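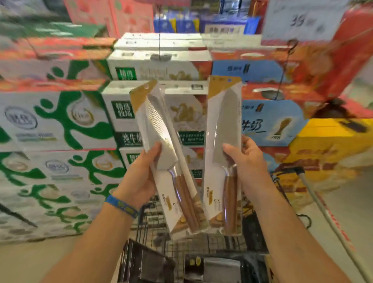
*Two packages of kitchen knives, held side by side in a supermarket aisle.*

Most people own more knives than they use. Open the average kitchen drawer and there will be a bread knife, a paring knife, a few steak knives from a set that has lost its other members, and one large knife that does nearly all the work. That large knife is usually dull. It was sharp on the day it was bought, and it has been getting worse ever since.

A dull knife is a nuisance before it is a danger. It crushes tomatoes and slides off the skin of an onion. The cook presses harder to make up for it, and a hand pressing hard on a blade that slips is how many kitchen cuts happen. A sharp knife goes where it is pointed with very little force.

**What dull means**

The edge of a knife is a thin line of steel where two ground surfaces meet. It goes wrong in two ways. In the first, the line bends over to one side. The steel is still there, but it no longer faces the food. In the second, the line wears away and becomes round. A bent edge can be pushed straight again. A worn one has to be ground until the two surfaces meet.

Here is where the steel rod that comes with many knife blocks causes confusion. People call it a sharpener. A smooth rod takes off almost no metal and mostly straightens a bent edge. Used often, it keeps a good knife working for months. Used on a knife that has been worn round for years, it does next to nothing, and the owner decides that rods are useless.

**The old trade**

For a long time, sharpening was a job that came to the door. A man with a grinding wheel on a cart walked a regular route and rang a bell, and people brought out their scissors and knives. The trade faded as knives got cheaper and more households were empty during the day. Its shops lasted longer than its carts, often in a corner of a hardware store or at the back of a shoe repair.

Zacharopoulos is one of the shops that stayed. It has two wheels, a belt machine and a counter covered in brown paper. Restaurant knives come in on Mondays, when many kitchens are closed, and household knives come in whenever somebody remembers. The price is $4 a blade, or $3 for a paring knife. Serrated knives are done by hand with a tapered rod and take longer, so they wait until the end of the day. The shop asks customers to wrap each blade in newspaper and to write a name on it. Some still arrive loose in a tote bag.

The busiest weeks are the ones before Thanksgiving, and there is a smaller rush in September, when people come back from rented summer houses having found out how bad a knife can get.
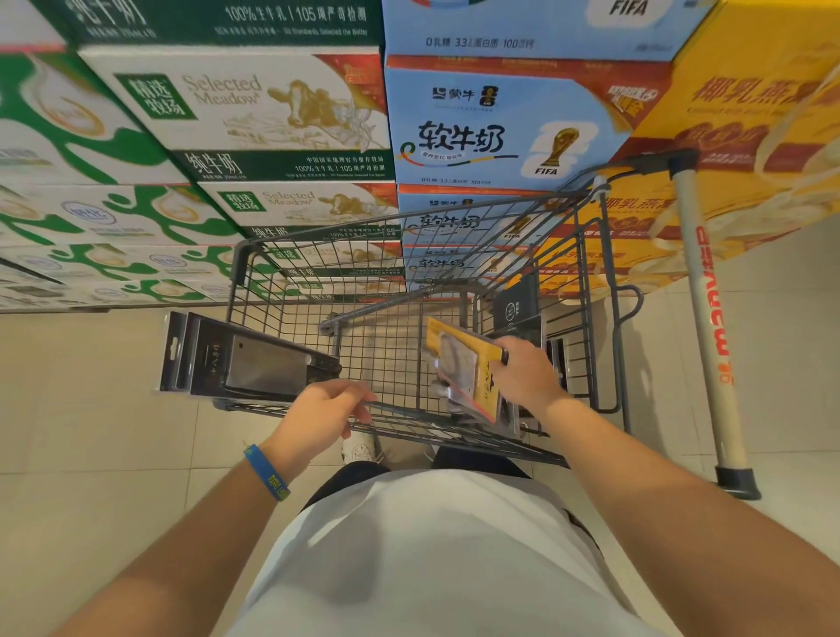
*A boxed knife with a wide silver blade lies in a shopping cart.*

**Doing it at home**

A whetstone is the cheapest tool that does the whole job. Stones are sold by grit, and the lower the number, the coarser the stone. One at 1,000 will bring back a knife that has gone dull in normal use. Chips need something coarser. Finer stones polish the edge, and a home cook can live without them.

Soak the stone if the maker says to, and set it on a damp towel. Lay the knife flat, then raise the spine a little — the height of a couple of stacked coins is a fair start for a medium-sized blade. Push the edge along the stone as if shaving off a thin slice, and keep the same angle from heel to tip. After a while a rough lip of metal, called a burr, can be felt on the opposite side. Turn the knife over and work until the burr moves back. Finish with light strokes on both sides.

The first attempt will be uneven. Start on a cheap knife. Feel for the burr by drawing a thumb away from the edge, never along it.

Pull-through sharpeners are quicker and need no skill. They take off a good deal of steel, and they hold one angle whether it suits the knife or not. For an inexpensive knife that gets replaced every few years, that may not matter.

**Keeping the edge**

Much of the damage is done away from the food. Glass and stone cutting boards ruin an edge fast; wood and soft plastic are kinder. A dishwasher knocks blades against plates and forks, and the heat is hard on wooden handles. Loose storage in a drawer does the same harm more slowly. A cardboard sleeve cut from a cereal box and taped along one side works as well as anything sold for the purpose.

Scraping chopped onion into the pan with the edge is the hardest habit to break. Turn the knife over and use the spine.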